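We use cookies to remember your reading settings. Accept | Decline

Print this article | E-mail to a colleague

4.2 Preparation of drink cartons before disposal

In the survey we asked 618 households in the towns of Donska and Mikwood how they treat an empty drink carton before it goes out of the home. The answers were given in own words and were put into groups later by two coders. In total, 63 percent of the households said that they press the carton in some way. The others put it in the bag in its full shape, or did not give a clear answer.

The word "flatten" created some difficulty. In the printed guide of the town of Donska it means that the corners are opened and the carton is folded along its edges. In the interviews, many people used the same word for a carton which was only squeezed by hand. We therefore keep two separate groups, "folded" and "crumpled", and Figure 4, with a crumpled carton with a screw cap, shows what belongs to the second group. For the collection bag the difference is of small importance. For the sorting line it can be larger, as a folded carton lies on the belt like a sheet of paper and may be taken by the wrong air nozzle. The operator of the line, Sultex, asks the households to squeeze the carton but not to fold it, and this advice is in conflict with the guide of the town.

The screw cap was the second point on which the instructions are not the same. Mikwood asks that the cap stays on. Donska changed its rule in June, and in the interviews made after this month 27 persons still described the old rule, mostly with great confidence. Several of them told us that they keep the caps in a jar in the kitchen, and that they do not know where the jar should go when it is full.

Rinsing was reported more often than we expected. Nearly 78 percent of the households in Mikwood rinse the carton at least sometimes, usually with the water that is left from washing the dishes. Smell was the main reason given, and the quality of the recycled fiber was mentioned only by few.

We do not have weights for the single cartons, so the effect of rinsing on the moisture in the bag could not be measured. The analysis which follows uses only what the households reported.

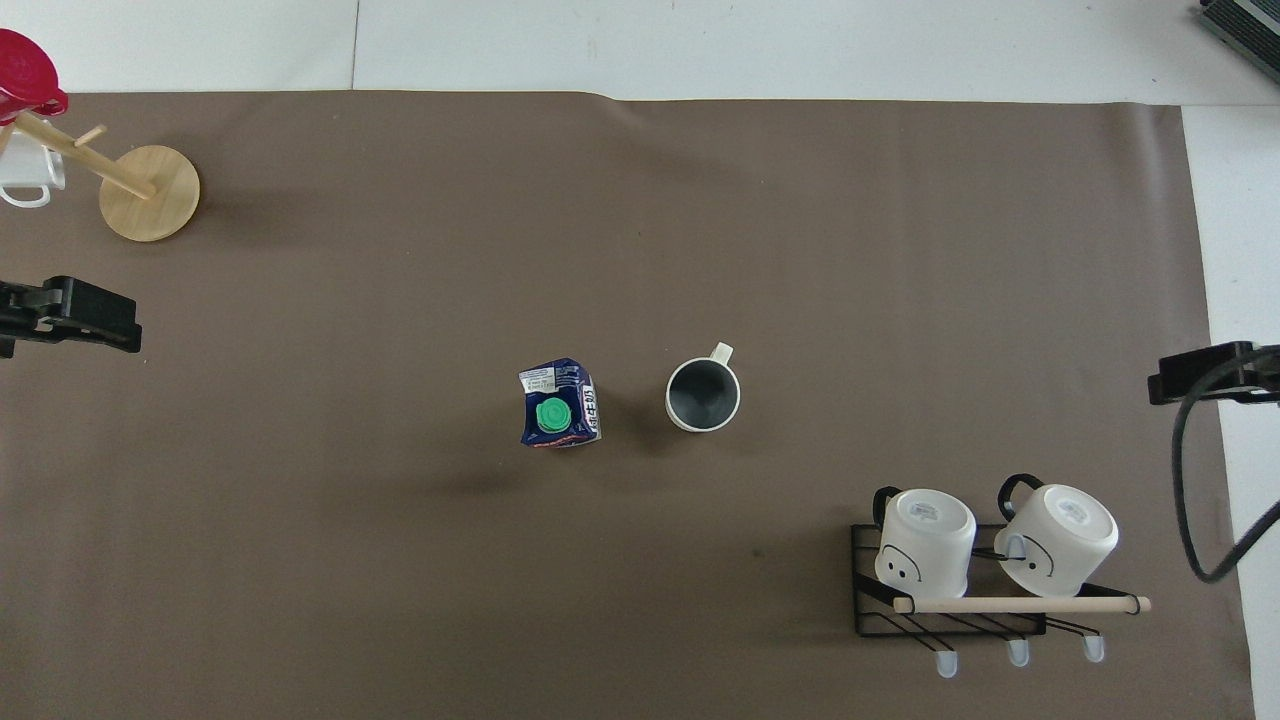
A further limit is that one person answered for the whole home. Where children or older relatives also empty the cartons, the practice can be mixed, and our form had only one line for it. In the second round this line will be divided by age group.

Related items
Cap on or cap off: local rules compared
Storage space for recyclables in small kitchens
The Ekpo scale for reported household habits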